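Hand-held gripper demonstration

Hand-held gripper demonstration is a method of collecting training material for robot manipulation in which a person performs a task with a gripper carried in the hand. No robot is present during recording. The tool has the same fingers that will later be fitted to a robot arm, and sensors mounted on its body record what the fingers approach and how the tool moves through space. The recordings are afterwards used to train a control policy, a program that chooses the next movement from what the sensors report.

The method differs from teleoperation, in which a person steers a working robot from a distance. Teleoperation ties the work to a place where a robot has been installed. A hand-held tool can be carried into an ordinary home, and household tasks such as the handling of clothing are commonly recorded in bedrooms. 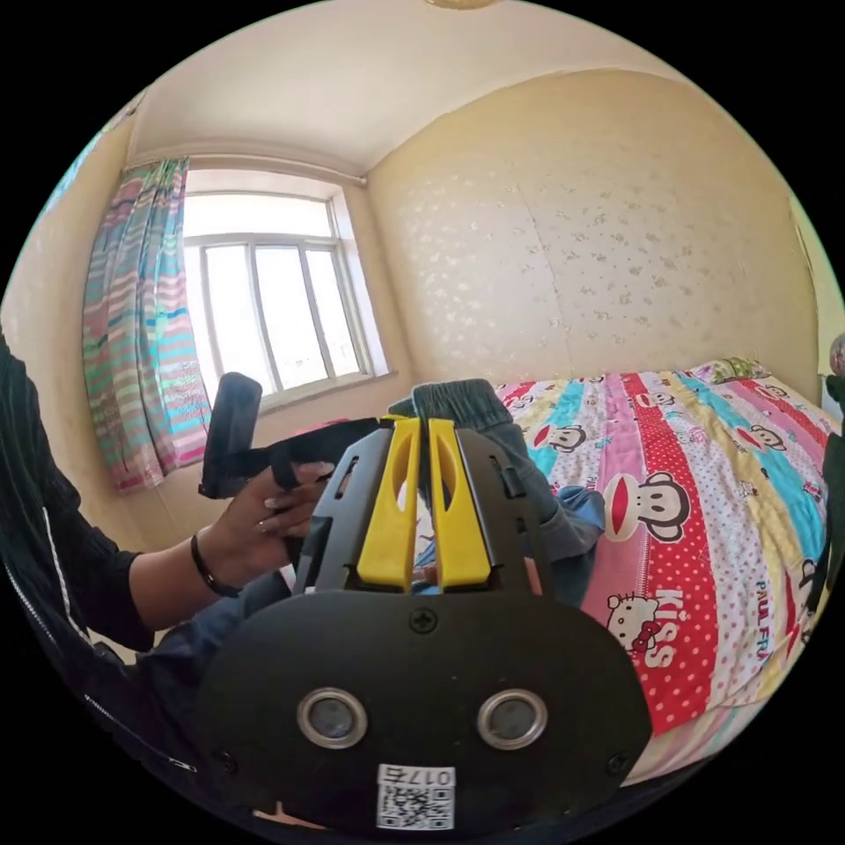 Cloth is regarded as a difficult material for robots. A garment has no fixed shape, and two attempts to lift it seldom begin from the same position. Patterned bedding adds a further difficulty, as the policy must learn to separate the garment from the surface beneath it. For this reason collections are usually spread over many rooms, with varied furnishings and light.

Practice with two tools

Tasks that need both hands are recorded with a pair of grippers, one for each hand. The two recordings must share a common clock, and the position of each tool must be known in relation to the other. Operators are asked to keep a steady pace and to pause briefly before closing the fingers - a habit that makes the moment of grasping easier to find when the recording is divided into steps.
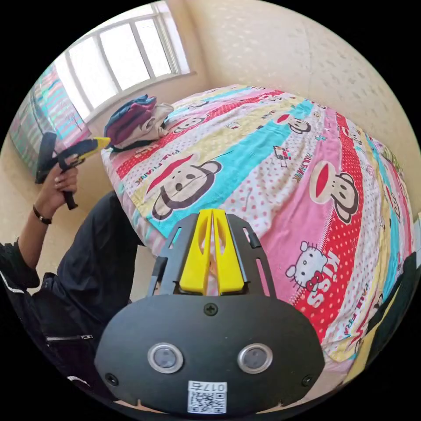

Hand-held grippers in use beside a bed, with a heap of clothes at the far end.

The Wimham trials

The Wimham trials compared the method with teleoperation on a single task, the picking up of garments from a bed. The hand-held collection, named Ladent, held 3000 demonstrations. The teleoperated collection, named Palacios, held 800. Both were used to train the same policy, Onton, which was then tested in 20 bedrooms that appeared in neither collection.

The policy trained on Ladent succeeded more often in unfamiliar rooms. When Ladent was reduced to 800 demonstrations the advantage became smaller but did not disappear, and the report attributed the remainder to the wider range of rooms. A review of the failed attempts identified 141 in which the fingers had closed on the bedspread together with the garment.

Limitations

A person can reach into positions that a robot arm cannot, and such demonstrations have to be removed or corrected before training. Fast movements may also blur the recording.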